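Plesteck to Replace Water Mains Under Old Town Streets

October 2021

The town of Plesteck will begin replacing the water mains beneath its oldest streets in February, after the council approved the final contract on a vote of 8 to three. The work covers 2,250 meters of cast-iron pipe, most of it laid before the town had paved roads.

The contract went to Unum, a regional utility builder that rebuilt the pumping station on Ağca Street two years ago. Crews will start at the north end of the street and move toward the river, closing one block at a time.
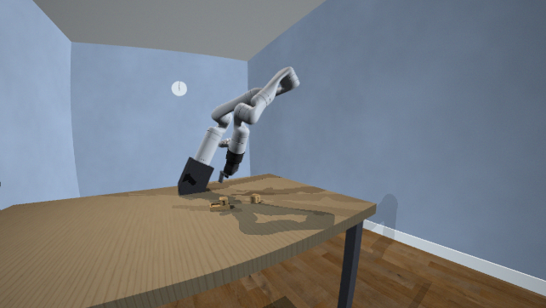 Will homes lose water while the pipes are being replaced?

Each block will be without water for up to six hours on the day its new main is connected, and residents will get a written notice two days ahead. At other times a temporary line laid along the curb will supply the houses.

The old mains have been a sore point for years. Breaks near the market square closed the road twice last winter, and shop owners on the lower end of Ağca Street have complained of low pressure in the mornings. A survey by the town's water office listed 756 service connections that are served by pipe in poor condition. All of them will be moved to the new line.

Zihan Wan, who heads the water office, told the council that patching was no longer worth the money. "We fix one spot and the next weak joint goes a few weeks later," Wan said. "The crews know these streets by heart, and they would like to stop digging them up." 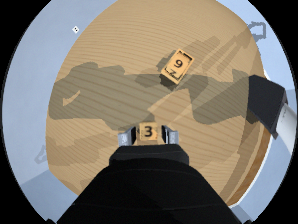 Wooden block on a round wooden tabletop.

The three members who voted against the contract said they supported the repairs but objected to the payment plan. The town will borrow most of the cost and pay it back through a small charge on water bills that runs until 2033. An earlier proposal would have drawn on the road fund instead – it was dropped over the summer when bids for the bridge repairs came in high.

Parking will be the main problem for people who live along the route.
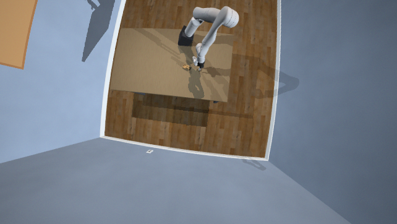 Residents with a street permit can use the lot behind the Gikuvum bakery at no charge while their block is closed, and the town is in talks to rent a second lot near the school. Trash pickup will move to the nearest open corner. Bus stops on the lower end of the street will be shifted one block east.

Maps of the work areas are posted at the water office, and the closing dates for the first four blocks will be added in January.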